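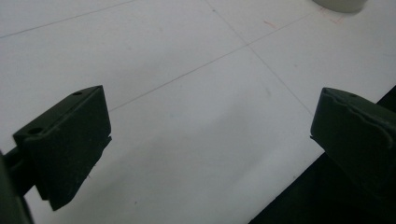
Hirkton Burr Pepper Mill: Two Months of Daily Grinding

Okay, so I went through two pepper mills last year (both cheap, both jammed by December) and finally gave in and bought the Hirkton. My sister has had hers forever and won't stop talking about it, and I figured she couldn't be wrong about everything!

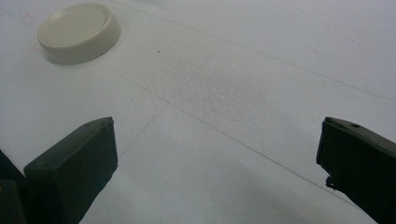
Review by Dindo Lagman | Filed under: Kitchen Gadgets

First thing I noticed was the weight. It's a solid little thing and it feels great in the hand, even when mine are greasy from dealing with a chicken. The grind dial clicks as you turn it, so it stays where you put it. My old Castillo used to creep from coarse to powder halfway through a steak, which drove me nuts.

Coarse is where it shines. You get real chunks, the kind you want on a tomato salad. Fine is good too, but slow, and if you're making a big batch of sausage you'll want to trade off with somebody. I ended up using the Jivport electric for that job and kept the Hirkton by the stove for everything else.

Gripes? I have 2. The filling hole is tiny, so peppercorns go all over the floor unless you use a funnel (a rolled-up envelope works fine). And it leaves a ring of dust on the counter every single time. I keep it on a saucer now.

Cleaning is easy enough. A dry brush through the burrs every few weeks, no water. Mine still grinds the way it did out of the box, and I cook most nights.

I'd buy it again, and I already got one for my mother-in-law, who wants it in red.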